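The server shop, one year in
Friday, July 7, 2023

Ineke Van Beek is late and so am I. She's eating crackers out of the sleeve. We do the first ten minutes of the interview walking, because a pallet has been left across the door to the break room and she wants it moved before somebody's shin finds it.

Van Beek runs the refurbishing floor at Plitberg, out past the rail yard in Livthorpe. Used servers come in by the truckload, mostly from companies that have closed a machine room. They get opened, cleaned, tested, rebuilt and sold again. 35 people on the floor when the arms came in last November. I'd asked to talk about what happened to those 35.

"Straight to it, okay," she says. "Thirty-four. One retired, and he was going anyway, he had the boat already. No layoffs. Put that in, people ask. But also put in that we didn't hire for the summer, and we always used to hire for the summer. So those are jobs too. They're just jobs that never had a name on them."

I hadn't expected her to bring that up herself. She shrugs. She came up through the benches, nine years of it, and she says she got one of her first paychecks as a summer hire.

The setup is four benches with an arm on each, all running off a scheduling system called Jornorar. Everything else is still done the old way. The arms do a short list of things. Pull memory, seat memory, lift a processor, place a processor. That last one took the longest to get going and it's the one everybody wanted.

"You ask any tech what they hate, it's CPU day," she says. "You've got this socket with all these tiny little pins and they're like hair. You drop the chip, you're off by nothing, you bend a row. Board's scrap, or it's an hour under the magnifier with a needle. And you do that after lunch, on your feet, trying not to sneeze."

So the arm does it better?

"It doesn't sneeze."

She thinks about it some more, walking. The arm is slower, she says. A good tech with steady hands will beat it on any single chip, no contest. But a good tech slows down by three o'clock and the arm's three o'clock is the same as its nine in the morning. Over a shift it comes out a bit ahead. Over a week, more, if nothing goes wrong. Something goes wrong most weeks.

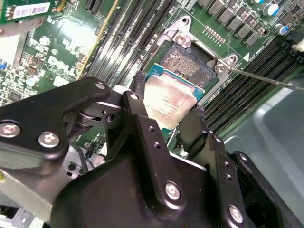 "People think the placing is the whole job," she says. "It's what's around the placing. Is the frame open all the way. Is there old paste on the lid. Did somebody leave a cable where it can get snagged. The arm doesn't care about any of that, it'll just go. So you've got to care for it. I had a guy tell me in the spring, I used to have one job and now I've got the same job plus a very fussy coworker."

That complaint comes up a lot, from what I hear on the floor. I talked to a few techs on my own while Van Beek took a phone call. None wanted to be quoted by name. One, a woman on the early shift, said her wrists hurt less than they have in years and she'd fight anybody who tried to take the arm off her bench. The man next to her said he was bored. Flat out bored. He used to get into a rhythm, he said, radio on, and now he waits, fixes a small thing, waits again. "I'm tired in a different place," he said and pointed at his forehead.

I repeat that to Van Beek when she gets off the phone. She nods for a while.

"Yeah. That's real. I don't have a good answer to it."

What they tried first was one person to one arm, all day. Bad idea, she says now. People went glassy. By January they'd switched to rotating, half a shift at an arm bench and half at a hand bench, and that helped with the boredom but made a mess of the training, because suddenly everybody needed to know everything. The training was supposed to take 7 days. For some people it did. For others it took most of a month, and a couple of those were the best hand techs in the building.

"They have it in their fingers," she says. "They can't tell you what they know. You say, okay, how do you know the chip's sitting right before you close it down, and they go, I don't know, it's just sitting right. Well, I need that in words now. I need it as a number even. That's a strange thing to ask someone who's been doing it since before you could drive."

Did anyone refuse?

"Two. Politely. They're on hand benches full time and they're going to stay there as long as I've got any say. We need them. There's always boards the arms can't do, weird layouts, somebody's bent the tray, a screw that's been chewed up by whoever had it before. You'd be amazed what people do to a screw."

On who decides what goes where, things get more tense. Jornorar hands out the work. A server gets scanned at the door and the system picks a bench, and in the first months it picked the arm benches for all the clean, easy units. Which makes sense on a screen. On the floor it meant the hand benches got nothing but junk. Rust, coffee, stripped threads, mouse nests once. And their numbers dropped, obviously, and the numbers are up on a wall where everyone can see them.

"That was the closest I came to losing people," Van Beek says. "And they were right. You take the nice work away and then you put up a chart saying look how slow you are. I went upstairs and I said the chart comes down or I come down with it."

The chart came down. It took nearly 4 weeks. There's still a rectangle of cleaner paint where it hung, I went and looked. The system has since been changed so every bench gets a share of easy units, arm or no arm. It costs some throughput. She wouldn't tell me how much and I got the feeling she'd had to argue for it more than once.

Pay is the other sore spot. Arm bench work carries a small bump, same for everyone rotating through. The two who stayed on hand benches don't get it, and in Van Beek's view they ought to, given what they're handed. "I've said so in writing," she says. "It's being looked at. You can write that down, being looked at, and then call me in the fall and ask me if it's still being looked at."

I ask about Pacheco, which is the sister site, two hours south. Management there wants arms on every bench. Has she been asked to advise?

"I've been asked to come down and be cheerful," she says. Then she laughs and says no, that's unfair, they did ask for advice and some of it got used. What she told them was mostly boring. Put the parts bins where a person can reach them without leaning over the arm. Stop button on both sides of the bench, because some people are left handed and nobody at the vendor had thought of it. Give the techs the right to pull a unit off an arm bench without filling in a reason. That last one was a fight here too. There used to be a drop-down menu. You had to pick a cause before the system would let go of the server, and none of the causes on the menu was "this one looks off to me."

"And that's the one you want! When somebody with twenty years in looks at a board and says hm. I want the hm. I don't want her scrolling through a menu."

They got rid of the menu in March. Pull rate went up for a couple of weeks, then came back down to about where it had been. Upstairs had been worried people would use it to slack off. She's still a little mad about that, I think. She folds the cracker sleeve over very neatly when she says it.

We stop by the arm bench closest to the window. She watches it for a bit without talking. A tech comes over, asks her something about a batch of rails that came in missing their hardware, and they go off on that for five minutes. I'm no use to anybody during this. The short version is that the rails are from a supplier that always forgets the hardware and someone is going to get an email.

Would she go back, if she could? Pull all four out, hire for the summer again?

Long pause. "My hands are bad," she says. She holds them up. "Thumb joints. That's from the benches. I'm not old. The early shift, I look at them and I think, okay, maybe theirs won't be. So no. I wouldn't pull them."

And then, after she's already started walking again: "But I'd have asked the floor first. We got told on a Tuesday and the crates were here before the weekend. You can't un-do that part. People still bring it up, and they bring it up like it was yesturday."

There's a meeting planned to talk about a fifth arm. This time the techs get to see the plan before anybody signs, she says, and they get to pick which job it does. The favorite so far is cleaning off old thermal paste, which everyone agrees is disgusting and which the vendor says its arm can't do yet. Second choice is heatsink screws. Van Beek herself would like something that lifts a full chassis out of the crate, never mind the clever stuff, just lifts it. Those are heavy and that's where the backs go.

"I'd trade two of the fancy ones for that," she says.

Her phone goes again. It's the rails. She holds up one finger, takes the call, and is halfway down the aisle before I get my recorder turned off. The pallet is still in front of the break room door when I leave so I go around.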